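Workshop notebook, June
Front room, plant corner
Entry by Olaia Cantero

Started on the plant corner at 4, after the delivery for Grusport had gone. Two jobs on the list: get the floor clear so Julián can seal the baseboard on Saturday, and settle what to do about the wastebasket.

The paper came from unpacking. Everything Ellstead sends us is stuffed with it, white and gray, and it all ends up in the little basket by the plants because that is the one nearest the bench. Gil-soo wants a bigger basket. Marisol wants us to flatten the paper and put it back on the packing shelf for outgoing parcels. I'm with Marisol for the clean sheets. The torn bits and the balls can go out.

The basket itself is fine. The blue liner is the part that gives trouble. If it isn't folded well down over the rim, it slides in as soon as something heavy is dropped on top, and then the paper goes down between liner and basket. Fold it over by a hand's width and leave it hanging.
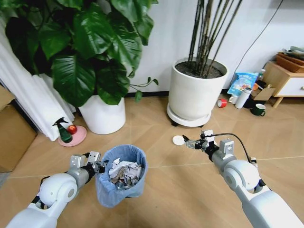 Next, sorting. Agreed with Elsa that cans and bottles do not go in with paper, and that goes for the small basket too. Metal goes in the crate under the sink, clear plastic in the sack by the back door. Caps can stay on. Wrappers go in general waste. I wrote this on a card and taped it over the bench, and we'll see if it lasts longer than the previous card.

For reference, the liners are the Noka ones, 80 to a box. They are cut for a larger basket, so there is plenty to fold over. We have most of a box left. Don't order more until that one is finished. Stock number on the shelf label ends in 666 if you need to find it in the order book.

Plants. The leafy one has grown a lot since winter and the leaves now reach well out over the floor. I'm not cutting it back before the baseboard is done, but the long thin stems will have to be tied up or they'll end up in the sealer. Soft twine, no wire. Elsa has offered to take cuttings from them if we do decide to trim. 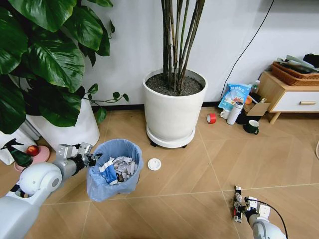 Basket nearly full, white lid on the floor beside it. The planter behind is the one on casters.

The bamboo is the easy one to shift. Push it low down, on the pot. Pushing on the stems rocks the whole thing and loosens the soil. It should come out far enough for a person to kneel behind it with a brush. The leafy plant's pot has to be walked out by tipping it a little and turning, which is a job for two. Julián and Gil-soo are both in on Saturday.

Watering: skip both on Friday. We don't want drips along the wall when the sealer goes on. Back to the usual round once it has cured. The tin of Badawi sealer says 18 hours before washing the surface, and I'd leave the pots out in the room for the whole of that time.

The spray bottle lives on the pink dish with the plants. It is for leaves only. If you want a bottle for cleaning the bench, fill another one and write on it. I don't want to find out in August that we've been misting the leaves with bench cleaner. 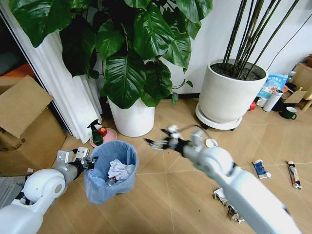

Basket by the planters, with the spray bottle and apple on the pink dish.

Boxes. Any cardboard that is still square gets kept for sending things out. Tape off, flaps open, then flat against the wall in the passage. Soft corners go to recycling. Please don't leave a box standing open on the floor near the basket, it turns into a second basket by the end of the day.

The curtain should be pinned up before Julián starts. It hangs right down to the floor and the hem will pick up sealer. Marisol suggested clothespins at knee height, which is probably enough, but bring the folds together first or it creases across the pleats. I'll leave a bag of pins on the bench.

Put the basket back on the left once the wall is done, within reach of the bench but clear of the leaves. When it is as full as this, take it by two sides of the rim. The sides give, and holding it by one spot pulls it out of shape.
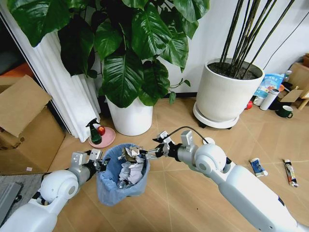 Small blue wastebasket held by both sides of the rim, paper above the top.

Still open:
Ask Gil-soo what size basket he has in mind before he buys one.
Twine for the long stems. Check the drawer first.
Marisol to clear a space on the packing shelf for the clean paper.
Brush for the sealer, narrow, the old one is stiff.
Move the tape and mugs off the floor before Saturday.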